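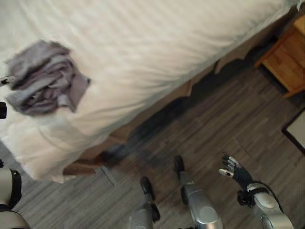

September — bedroom task, second afternoon

Igor and I had the practice bedroom to ourselves from lunch until they wanted the building locked, so this is mostly me writing down what we did before I forget it. Tiago, skip to the list if you only want your jobs!

The club task for Hulthorpe is still the same: robot walks up to the side of the bed, gets the gray cloth off the white sheet, folds it in half and leaves it on the bed. We cut the second fold last week and I don't miss it. Hung (our name for the walking program, after the folder it lives in, sorry to whoever reads this next year) now stops where we want it, feet side by side near the edge of the bed, and it stays put while the arms move. That was our whole problem in the spring, so I'm pretty happy.

We did 13 runs. Counted a run as good only if the cloth ended up folded and the sheet hadn't been dragged along with it. Two good ones. I know how that sounds, but three more got as far as a decent first lift and then lost a corner, and before the summer we had none at all.

What I think is going on: gray cloth on a white sheet is easy to find, but once it's bunched up the program picks whatever bit sticks out the most, and half the time that's a fold in the middle and no corner anywhere near it. Igor's idea is to have the robot shake the cloth out once and look again before it chooses. My idea was a bigger cloth. We're trying Igor's.

Other stuff from the day:

The fingers pinch the sheet along with the cloth if the hand comes down too steep. I flattened the approach a bit after run 6 and it got better, though I changed the speed at the same time (dumb) so I can't say which one did it.

Speed is at 50 percent now. Please leave it there until we've got a full set of runs to compare.

The right arm likes to swing out wide toward the nightstand when it goes back to its rest pose. Nothing got hit, but I'd like a limit on that shoulder before we go to Cornenmont, where the room is smaller.

To do:

Tiago — shoulder limit, and the log names, which are a mess.
Igor — shake-and-look step, first version, doesn't have to be pretty.
Me — redo the approach angle on its own, old speed, same starting pile each time as best I can manage.

Wumwood want our entry form with a paragraph on the task. I've got a draft going and will send it round tonight.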